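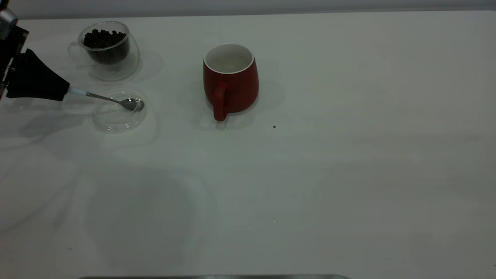
**How long before you can teach an arm a scooping job with the Flirneck hand controller?**
One afternoon, if you've driven an arm remotely before. Two if not.

Had ours since December. Bought it from Vidby, came in 9 days, well packed.

Good stuff first. Grip is light, lag is small enough to forget. Spoon work with coffee beans is where it earns its keep, the wrist follows yours properly and you can tip slowly without the arm juddering. Recorded 20 goes in one sitting, hand not sore. Old Stetsiuk one gave me cramp by the third.

Bad stuff. Trigger is far too springy, so holding a thin handle shut gets tiring. Glass dishes are a pain, hard to judge the rim on the screen, go in high and come down. Manual is useless. The record buton sits right under your thumb and I've ended takes early with it more than once.

Software is Tatunetti, fine, bit slow to save. Delete bad takes straight away or you'll never find them agian.

4 out of 5. Would buy again, would want a softer trigger.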